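Preparing Parish Altar Linens: Course Handout, Unit 4
Issued by the Hayat Centre for Lay Ministry

Read this handout before the practical session. Participants should bring the printed linen list from Unit 3.

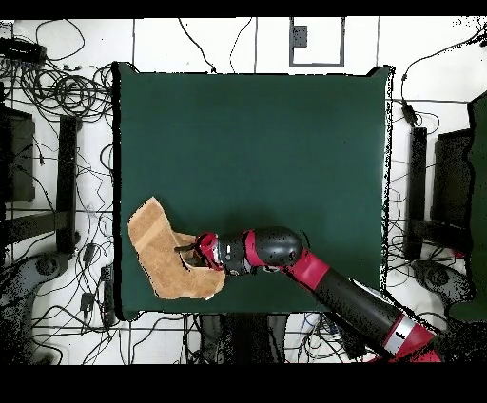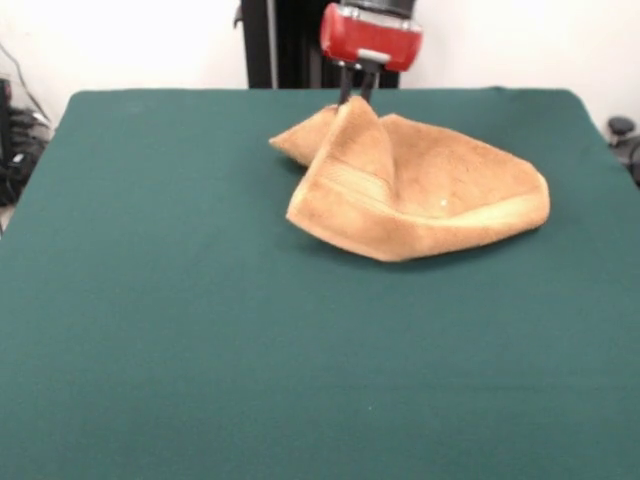
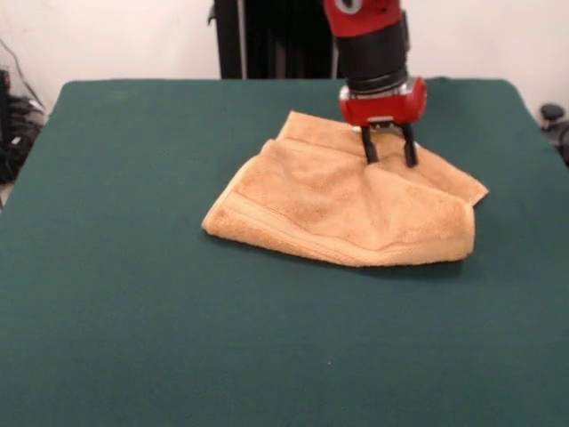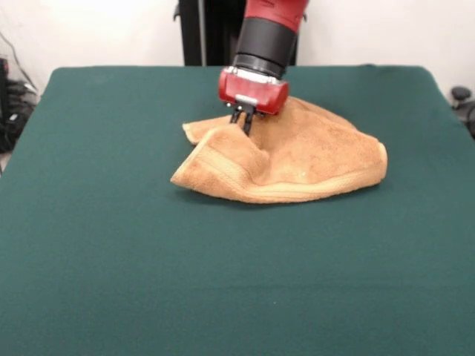
The term "altar linens" covers the cloths used at Mass, and each has its own size, fold and manner of washing. The corporal is spread on the altar beneath the vessels. The purificator is used to wipe the chalice, and the lavabo towel to dry the priest's hands. A sacristan learns to tell them apart by the way they are folded. A cloth left bunched up on itself, like the tan towel on the green table, gives no such help and should be shaken out and folded again before it goes into the drawer.

Folding

The corporal is folded in thirds in both directions, giving nine equal squares. It is folded inwards, so that any fragments are kept within the cloth. The purificator is folded in three lengthwise and then once across. Lavabo towels may be folded as local custom directs, provided that all are done alike.

Washing

Corporals and purificators are first soaked in clean water. This water is poured into the sacrarium or on to the earth, never into an ordinary drain. They may then be washed in the usual way, apart from household laundry. Starch is not recommended for purificators, as it makes the cloth less absorbent. Iron while slightly damp.

Quantities

The model parish used in this course, Pimness, has Mass on all 365 days of the year and keeps 40 purificators in use, with 10 corporals. Smaller parishes will need fewer. Worn linens should be burned or buried.

Before the next unit

1. Practise the corporal fold until it can be done without the diagram.
2. Find out where the sacrarium is in your own church.
3. Write a short account, of no more than 400 words, of how linens are cared for in your parish at present.

Written work is due by March 24, 2024. Unit 5 deals with vestments and the colours of the seasons.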